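Lisby Extends Bottle Deposit Plan to All Districts

The town of Lisby will extend its deposit on plastic drink bottles to all districts, the town office announced in March 2021. Shoppers in the Filmont district have paid the deposit since last fall and receive it back when they return a bottle to a participating store.

According to the town office, 276 stores and kiosks have registered to accept returns, up from 96 at the start of the trial. Clear plastic water bottles made up the largest share of returns in February. Bottles must be handed in with the cap on and the label readable.
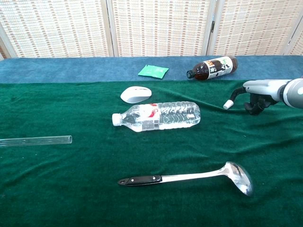

Collection and Sorting

Returned bottles will be taken to the Oprea sorting plant, which has added a second line and can now handle roughly 300 crates a day. The neighboring town of Stimitberg will send its bottles to the same plant under a two-year agreement.

Small stores with less than 80 square meters of floor space may choose not to take part. Those that opt out must post a notice at the entrance giving the address of the nearest return point. Registration forms are available at the town office.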